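Getting the House Ready for a Car-Free Commute

By Lerato Ntuli
Thursday, January 2, 2020

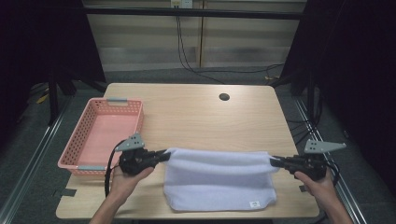
When my husband and I sold the second car in September and went over to the bus and the train, I thought the hard part would be learning the timetable. The timetable took me an afternoon. What took much longer was getting the house to cooperate, because a house that has always sent people out to a driveway is set up all wrong for sending them out to a bus stop (ours had the umbrellas in the garage, of all places!). So I started with the bags, and I started at the table. A white towel stretched out over a wooden tabletop makes a wonderful place to unpack a wet backpack, and you can see every last crumb and paper clip that comes out of it. I do mine on Friday evenings with the radio on, and I have grown quite fond of the job.

Cleaning a commuter bag

Empty every pocket, even the little one you forgot about, and turn the lining out as far as it will come. Shake it outdoors if the neighbors won't mind. Wipe the lining with a cloth wrung out in warm water and a drop of dish soap, then wipe again with plain water, and leave the bag hanging open overnight. The bottom of a bag picks up whatever was on the bus floor, so give it a proper scrub with an old nail brush. If the care label says no water, stick to a dry brush and a bit of patience.

Wet coats and umbrellas

A coat that has been rained on at the stop wants air on both sides. Put it on a wide hanger, do up the top button only, and hang it over the tub or in a doorway, well away from the radiator. Umbrellas dry best half open. I used to snap mine shut and drop it in the stand, and by November it smelled like a pond. If yours is already at that stage, sponge it with one part white vinegar to four parts water, rinse it, and let it dry fully open in the shower.

Shoes that walk to the station

Between our front door and the station platform I walk a good deal more than I ever did in the car, and my shoes noticed before I did. Stuff damp ones loosely with newspaper and change the paper after an hour or two. Salt marks come off leather with a cloth dampened in that same vinegar and water, though do try it on the heel first. Two pairs worn turn and turn about will last far longer than the same two worn one after the other.

A place for passes and change

Our transit cards used to live in whichever pocket had them last, and you can imagine the mornings. Now there is a shallow dish by the door, and the rule is that the card goes in the dish before the coat comes off. My sister uses an old mug for hers and won't hear a word against it. If you still pay your fare in coins, keep them in a separate little jar, and don't let anybody raid it for parking meters or the school bake sale.

Breakfast that travels

I catch the bus at 8, and I am not a person who eats well at seven. Oats soaked overnight in a screw-top jar have saved me more times than I can say. Fill the jar three-quarters full at most, tighten the lid over the sink, and carry it upright in a side pocket with a spoon wrapped in a napkin. Do check that your line allows eating on board! Ours doesn't, so I have mine on the bench outside the station, and on a mild morning it is very pleasant.

The night before

Look up service changes before bed, when you still have time to move things around. Charge the phone away from the bedside, fill the water bottle and put it in the fridge door, and set gloves inside your hat so they leave the house together. I also tape the weekend timetable inside the pantry cupboard, at eye level, next to the conversion chart for cups and ounces. When the new one comes out, take the old one down the same day. I once stood in the drizzle for a Sunday bus that had been dropped from the schedule two weeks before.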